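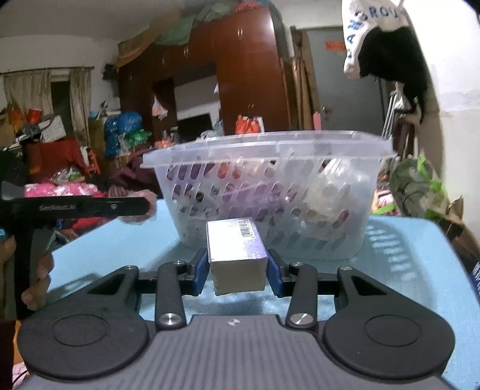
# Pidex: a word list of packaging terms

Last updated: 7 August 2022

Pidex is a small list of words and phrases used on the outside of retail cartons, with plain English meanings. It was put together for people who translate or proofread carton text and keep running into the same few hundred terms. The list is kept by Benedikt Buschmann. Leszek Chmielewska checked the Polish column.

## What is in it

The main file, `terms.csv`, has 504 rows. Each row is one term. The columns are:

- `id`: a number that never changes, even if the term is reworded
- `term_en`: the English term, British spelling
- `term_pl`: the Polish term, left blank where we could not agree on one
- `group`: one of `closure`, `board`, `print`, `legal` or `transport`
- `note`: free text, often empty

A second file, `phrases.csv`, holds 200 longer phrases such as "store in a cool, dry place" and "tear along dotted line". Phrases have no group. Of these, 90 have more than one accepted Polish version, split by a semicolon.

## Where the terms came from

Most were copied by hand from old job sheets at Loveck, a carton printer that closed its proofing office in February. The rest came from the Uvach style notes. Brand names, addresses and prices were left out at the time of copying.

## Using the files

Both files are UTF-8 with commas and a header row. Some spreadsheet programs guess the encoding wrongly and spoil the Polish letters, so import the file and set the encoding yourself. Do not sort and save over the original, as the row order in `print` follows the order of work on the press.

## Known problems

- "Flap" and "tuck" overlap. Rows 31 to 38 need another look.
- The `legal` group is thin and should not be used as advice on what a label must say.
- Some notes still use Loveck's in-house short forms. "GF" means glue flap. "RTE" is reverse tuck end.
- Plurals are not treated the same way throughout.

## Changes and licence

Send corrections as a plain list of ids with the new wording. Please don't send back a whole edited file. The data may be reused freely if Pidex is named as the source.

Related items

- Lewis: hyphenation list for narrow panels
- Uvach style notes, short version
- Pidex phrases, large print sheet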